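Brisa head-worn camera unit: care and setup

Supplied by Rilgate
Category: Recording equipment for robot training

The Brisa is a camera unit worn on the head by a person carrying out household tasks. Its recordings are used to train the Fontana two-arm mobile robot. The view is angled downwards, so that the hands and the work surface stay in shot when the wearer looks straight ahead.

The unit weighs 287 g with the strap fitted. It records to internal storage and is charged through the port on the rear housing.

Setting up before a session

Loosen the rear dial fully, seat the front pad just above the eyebrows and tighten until the housing no longer shifts when the head is shaken. Hold both hands out at waist height and check the preview. Both wrists should be visible. If they are not, tilt the camera block down one notch and check again.

Carrying tasks need two further checks: one with an object held over low furniture, and one with the hands close to the floor. A tilt that suits one may lose the fingers in the other.

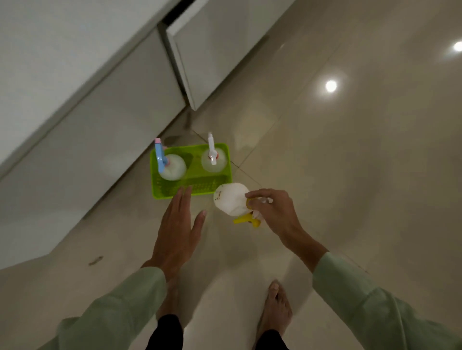
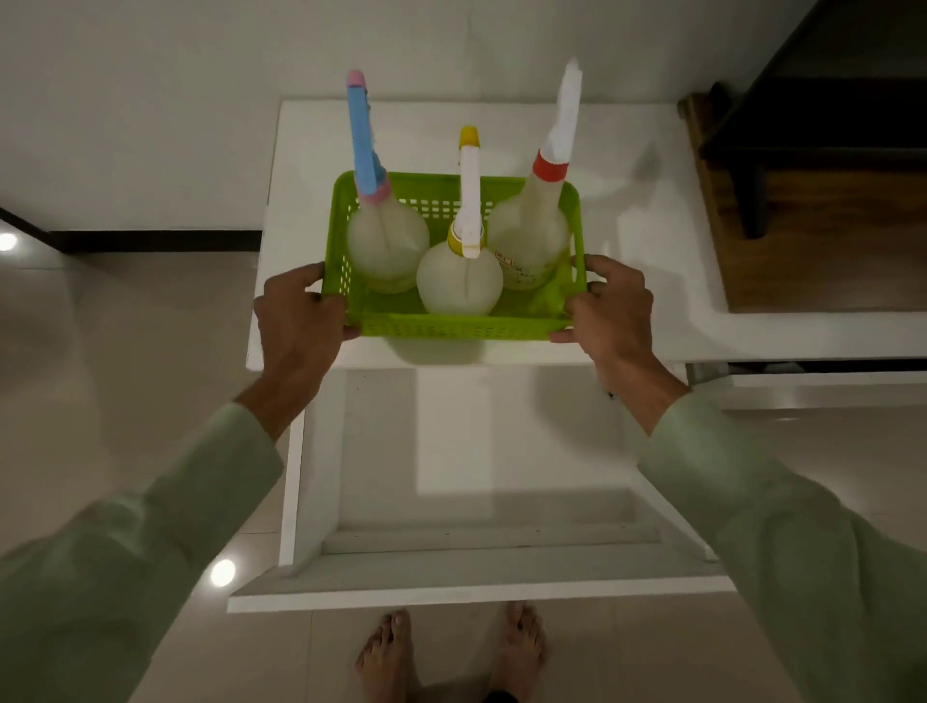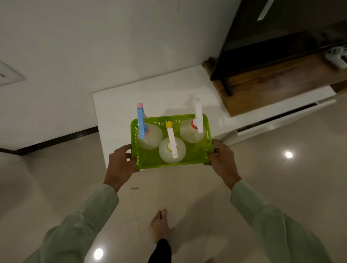 TASK SET: CARRY AND PLACE – SPRAY BOTTLES, GREEN BASKET

Bottles with translucent bodies are harder for the Fontana software to outline than opaque ones, and glossy tiles add reflections from ceiling lights. Leave exposure on automatic for this task set. Locked exposure is meant for bench work only.

Cleaning

Wipe the lens with the dry cloth supplied. Do not use glass cleaner, which attacks the coating. The front pad unclips and can be washed by hand at 30 degrees; dry it flat. Replace it after some 452 hours of use, or earlier if the foam has split.

Faults

Picture drifts to one side: the tilt screw has worked loose. Tighten with the 2 mm key, a quarter turn at most.
Recording stops early: storage is full or the battery contacts are dirty. Clean the contacts with a dry cotton bud.
Haze over the whole picture: moisture behind the front glass. Return the unit – do not open the housing.

Spare parts

Front pad, rear dial, tilt screw with key, charging lead. Parts are dispatched within 14 days. Repairs are handled by Rommel Sarmiento at the Forkwood workshop, which closes for stocktaking in June.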